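Do Small Holders Keep a Shared Work Surface Tidy? Project report, Zokstead group 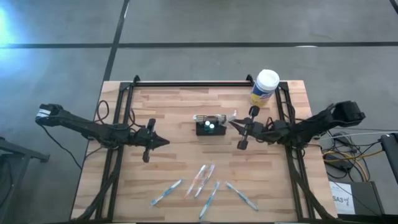 Page last changed: November 16, 2023

The claim we set out to test is one you find in every article on tidying: give small things a holder and people will put them back. Ikhsan Subramaniam liked the idea. I didn't, and the report is mine to write, so be warned.

Our surface was a wooden tabletop with a butcher-block pattern. On it we kept a small black holder near the middle of the far side, with two white-and-green caps standing upright in it, and a canister of wipes toward the right. Even with so little out, a small clear plastic wrapper lies right next to the holder. A holder does nothing about wrappers.

We checked the table 40 times in June. The caps were in the holder on most checks, but they had started there, and on many days I doubt they were touched at all. Nivaldo Amaral argues that this still counts as tidy. Maybe – but then an unused shelf is the tidiest thing in the building.

The wipes are harder to judge. Cleiton Queiroz wanted them within reach, and we agreed to leave the canister out for the whole test. We never measured whether the wood got cleaner, so I have left his paragraph on hygiene out of the results.

Ademir Vieira has asked for a second round with 4 holders and no reminders. I would want a table with no holder beside it for comparison, which we should have had the first time.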